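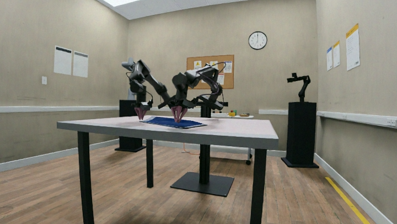
Jidton laundry fund opens again for small hotels

Category: Local business

Hotels and guest houses in Jidton can apply again for money to repair their laundry rooms. Each place may receive up to 3,000 pounds, and the fund stays open until November.

Last year it paid for new dryers at seven houses, most of them on the Flornidgate side of town.
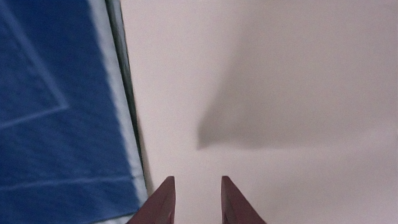

Hok-lam Wu, owner of the Tsang guest house, said the old limit of 2,000 pounds was too low for him. "It did not cover the pipes," he said. Forms are at the Jeltitz library desk.

Last updated: Mon 6 May

Sign up to our newsletter for news from your area.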